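Notes from the Pantry Shelf

Nov 10, 2019

The clocks went back, the porch light is on by five, and I have eaten soup for dinner more nights than I care to admit. So let's talk about snacks! Specifically, the office snack swap, which started up on our floor in August and has since taken over my lunch hour, my glove compartment and a fair bit of my conversation at home.

If you missed the first mention of it, the rules are short. You bring something you grew up eating, or something you found on a trip, or something your kids refuse to finish. You put it out by the coffee machine before ten. You take one thing you have never tried. At the end of the week, anybody who feels like it writes a line or two on the sheet taped to the cupboard door, and I type up the best ones for this newsletter.

We've had a good run lately. Somebody brought sesame candy so hard that two of us gave up and put it in our tea (recommended, by the way, it melts down into something lovely). There were plantain chips from the Grovevell market, the salty kind, and then the sweet kind the week after, and people picked sides. I am on the salty side. There was also a dried squid moment, which I will leave there, except to say that the window by the printers opens wider than I thought it did. 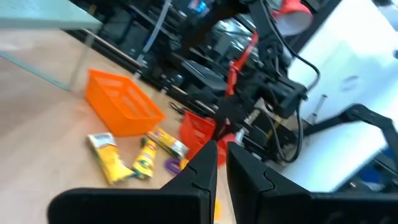 Three yellow snack packages in front of an orange plastic basket

Now for the part I've been wanting to write all month, and that's the question of stale. We had a long back-and-forth at lunch about whether you can bring a cracker back from the dead. My mother always could. She'd spread them on a tray, slide them into a low oven for a few minutes and let them cool all the way on the counter before anybody was allowed near them. The cooling is the bit people skip. They come out of the oven feeling a little bendy, you think it hasn't done anything, and you eat them in disappointment standing up. Wait ten minutes. They crisp as they cool.

It works on plain crackers, most pretzels and tortilla chips. It does not work on anything with a filling, and please don't try it with cheese puffs, which scorch on the outside and smell like a hair dryer. I lost a whole tray that way last winter and the tray has never looked right.

As for keeping them from going stale in the first place, I'm a clothespin person. I've tried the fancy clips and they ping off the bag and go under the fridge. Roll the top down tight, pushing the air out as you go, then pin it. If you live somewhere damp, put the whole bag in a jar or a tin. I was given one of those Clodosent canisters with the little pump lid, and it's fine, it does hold a seal, but I've had the same luck with an old cookie tin and it didn't take up half the shelf. (My sister-in-law disagrees with me on this and will be writing in, I'm sure.)

A reader from the Hulter Street building asked what to do with all the odds and ends, the bottom-of-the-bag stuff. Oh, I have opinions! Crushed pretzels go on top of mac and cheese. Broken rice crackers go over a cucumber salad right before it hits the table, with a splash of vinegar and a bit of sugar. Potato chip crumbs make a really good coating for baked chicken, and you can skip the salt entirely. I keep one jar in the cupboard where all the savory ends go in together and I don't ask too many questions about it. It got me through a very sad-looking tuna casserole last Thursday.

Sweet ends are trickier. Cookie crumbs I freeze until there's enough for a pie crust. Broken wafers go on ice cream. Candy ends go to my neighbor's teenager, who is not fussy.

While I have you, Khúc, the little bakery past the post office, has started selling coconut rolls in the mornings again. They'd stopped for a while when the big oven was being fixed and I took it personally. They're rolled thin as paper and they shatter all over your shirt, so don't buy them on the way to a meeting. Get there early. By lunchtime you're looking at the bran muffins.

A few lines from the cupboard sheet, typed up as written:

"The ginger ones made my nose run. Bring more."

"Who brought the seaweed? My desk is by the window if you want to be friends."

"I thought I hated licorice and it turns out I just hated my uncle's licorice."

"Please label anything with peanuts. Thank you."

That last one is serious and I'd like to stay on it for a second. We have a couple of people on the floor with nut allergies, and a few more who keep halal or don't eat pork, and gelatin sneaks into everything. If your snack comes in its own wrapper with the ingredients on it, leave the wrapper on. If it's homemade, or the label is in a language most of us can't read, stick a note on it. I've put a pad and a marker in the drawer under the kettle. A quick "peanuts" or "beef gelatin" is plenty, no need for an essay.

For the next swap I thought we'd try a theme, and the one that got the most votes was crunchy things that aren't chips. Roasted chickpeas, fried onions, brittle, those little dried anchovies with peanuts (labeled!), whatever you've got. I'm bringing my grandmother's lotus root crisps if I can get them thin enough. My first attempt came out like poker chips. I've since borrowed a better slicer and I still have all my fingertips, so things are looking up.

One more thing. The kettle. It needs descaling again - half water, half white vinegar, boil it, leave it for an hour, rinse it twice. I did it the last time and the time before. Whoever reads this first, it's your turn, and the vinegar is under the sink behind the paper towels.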